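Vutis (band)

Vutis is an electronic and drone music duo made up of Yaqin Cai (tape machines, organ, voice) and Perrine Pichon (guitar, bass, mixing). The duo is known for long pieces built on slowly changing chords, for the use of worn magnetic tape as a sound source, and for mixes in which the voice is kept at or below the level of the other instruments. All of its studio recordings have been issued by the label Jumo.

Contents
1 Formation
2 Musical style
3 Recording methods
4 Releases
5 Live performance
6 Reception

Formation

Cai and Pichon met while working as assistant engineers at Flernitden, a residential studio in a former grain store. Cai had trained as a church organist and had little experience of amplified music. Pichon had played bass in a number of guitar groups, none of which released a full album. The two began recording together at night, when the main room was not booked, using reels of tape left behind by paying clients and marked for disposal.

The name Vutis was taken from a label on one of these reels. Its meaning is not known, and the duo has given no account of it. Early tapes were handed out under the name Vutis Organ, and the second word was dropped before the first commercial release.

A third member, a drummer, took part in the first six months of rehearsals but does not appear on any released recording. Pichon has said that the drum parts were removed one at a time during mixing until none were left.
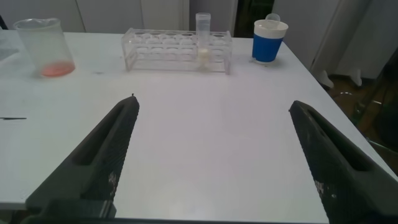 Slotted gripper fingers and white tabletop.

Musical style

The music of Vutis is usually placed between drone and ambient music, with some features of dream pop. Most pieces have no fixed beat. Where a pulse is present, it comes from the beating of two organ pipes tuned slightly apart, or from a tape splice passing the playback head once per loop.

Harmony is simple. A typical piece uses two chords, held for several minutes each, with one shared tone that does not move. Changes are made by altering the balance of the notes within the chord. On longer tracks the lowest note may be absent for the first half and enter so quietly that the exact point is hard to place by ear.

Cai sings on fewer than half of the tracks. The words are short, often a single line, and are sung in a narrow range close to speaking pitch. The voice is recorded without added reverb and then played back into the room through a guitar amplifier, where it is recorded a second time. This removes most of the consonants. Printed lyrics have not been included with any release.

Pichon's guitar is seldom plucked. The strings are excited with a hand-held magnetic driver, or by placing the instrument face down on the cabinet of a bass amplifier. The tuning is open, with the lowest string slackened to a point where its pitch drifts under the heat of the stage lights. On stage this string is retuned between pieces by ear.

Recording methods

The duo records to quarter-inch tape at half the normal speed for music work. At that speed the upper range is reduced and the noise floor is raised, and both effects are left uncorrected. Loops range from a few seconds to several minutes in length. The longest are run out of the machine, around a set of microphone stands, and back to the take-up side under light tension.

The room at Flernitden has a concrete floor and a brick vault and produces a long, dark reverberation. Two microphones are kept in the same position at the far end of the vault for all sessions. Their signal is recorded on every take, including those where it is not used, so that material from different sessions can be joined without a change in background sound.

Mixing is done in full passes with no automation. A pass in which an error is made is erased and repeated from the start. Dynamic compression is not used on the stereo mix, and the finished records are quieter than most releases in the same field. Early pressings carried a printed note asking listeners to raise the volume of the playback system and leave it there for the full side.

Releases

The first release was an untitled cassette in an edition of 50 copies, dubbed by hand in real time. Each copy was made from a different playback of the loops, so no two are identical. It has not been reissued, and the master loops are no longer in playable condition.

The first album, Assunção, was issued by Jumo on vinyl in an edition of 200, followed by a larger run with a different sleeve. It contains two tracks, one per side. The first side is an organ piece recorded in January with the heating switched off to remove fan noise. The second side is for guitar and voice, and was made by recording over a copy of the first side and then taking the copy away. Traces of the organ can be heard in the last minutes where the erase head did not fully clear the tape.

A second album, Grain Store, has 6 tracks and is the only Vutis record with pieces of less than ten minutes. It was followed by a single, "Slack Wire," which was not included on any album.

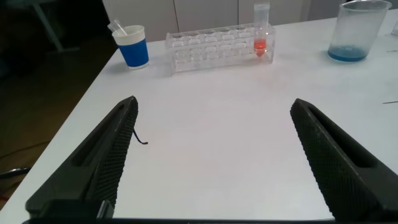 Gripper fingers spread wide at a white table, with a short black cable near the tip of the left finger.

Live performance

Vutis performs rarely. A concert consists of one unbroken piece, most often based on material from Assunção, and ends when the last loop is lifted from the machine by hand. Seating is preferred by the duo but is not required in its contracts. The performers sit side by side at floor level with their equipment in front of them, and no lighting changes are made during the set.

Where a venue has a working pipe organ, Cai plays it, and the amplified instruments are tuned to match. In other halls a reed organ is used. Tape machines are carried as a pair, with the second held as a spare and threaded in advance. The loops used on stage are copies, cut fresh for each run of concerts and discarded afterward.

Reception

Reviews of Assunção were mostly favorable. Writers praised the low volume and the plainness of the organ writing, while several found the second side too close to the first in shape and length. Grain Store had a more mixed response. The shorter tracks were described as easier to approach, and some reviewers regarded them as sketches for longer works that had not been finished.

"Slack Wire" received more radio play than either album. It is also the only recording on which the voice is clearly audible throughout, as it was taken from a rehearsal tape made before the amplifier stage had been added. Pichon has described the single as a document of the process and has not performed it in concert.

See also
Drone music
Tape loop
Dream pop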